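Fault guide: dropped hats on the Nakamura hand-held gripper

This page covers one fault on the hat-placing task at the Clurnby bench: the fingers let go early and the hat lands skewed on the wire stand, or pulls the stand over on the way down. It was logged repeatedly in August and accounts for most of the episodes we had to throw out. The log code is 2512 (grip lost before release command). Work through the steps in order and do not change two settings at once.

Before you start, switch the finger drive off at the bench supply. The linkage can close without warning when the fault clears, and it will trap a fingertip.

Step 1. Check finger alignment. Close the fingers slowly with nothing between them. The inner faces should meet along their full length. If they touch at the tip first, slacken the finger screws, square the faces and retighten.

Step 2. Check the inner faces for fluff. Felt and cotton shed, and a coated face loses grip long before the coating is easy to see. Wipe with a dry lint-free cloth. Solvent swells the facing and makes the fault worse.
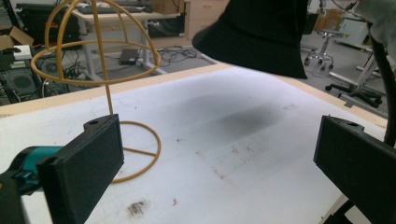
Can the fault be cleared by raising the grip force alone?
Raising the force hides the fault for a while, and the extra load then wears the linkage pins. Leave the force at its stored value until step 4 is done.

Step 3. Check the cable. A tight cable turns the gripper in the hand as the arm reaches forward, and the fabric peels out of the fingers from one side. Move the gripper through the whole reach, from pick-up to stand, with the drive off. If you feel any pull, give the cable more slack and repeat.
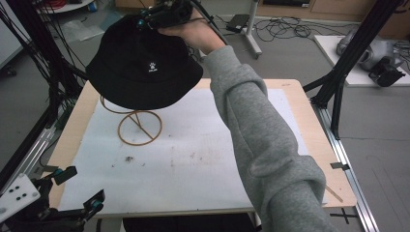
Where the cable runs free and the hat still drops, look at the pick-up itself. The fingers need a fold of fabric at the crown, gathered to a depth of at least 5 mm. A shallow pinch holds while the hat is still and fails when it swings. Pause after lifting, let the swing die down, then move across.

Step 4. Recalibrate the opening. With the drive back on and hands clear, run the Bralolus routine and wait for it to finish, which can take up to 90 seconds. The reported opening should be stable between two runs. If it drifts, the encoder coupling is loose and the unit goes to Anine for repair.

Step 5. Test. Place the hat 21 times on the bare stand, at normal working speed. Any early release counts as a failure and sends you back to step 1.

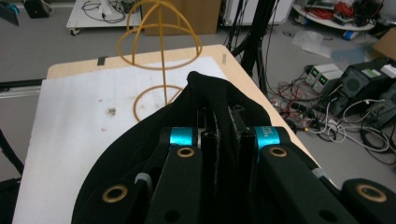
Gripper and wire stand on the bench.

Record the result against 2512 and note which step cured it. Units that fail step 5 twice should be tagged and taken off the bench.

Comments

benchrat: Step 3 was it for us. The cable had been tied too short.

t_holm: Does the dry cloth advice apply to the older facings as well? Ours go shiny.

benchrat: Shiny ones are worn out, replace them.

olive44: Had 2512 come up every Tuesday morning until we redid step 4. Loose coupling.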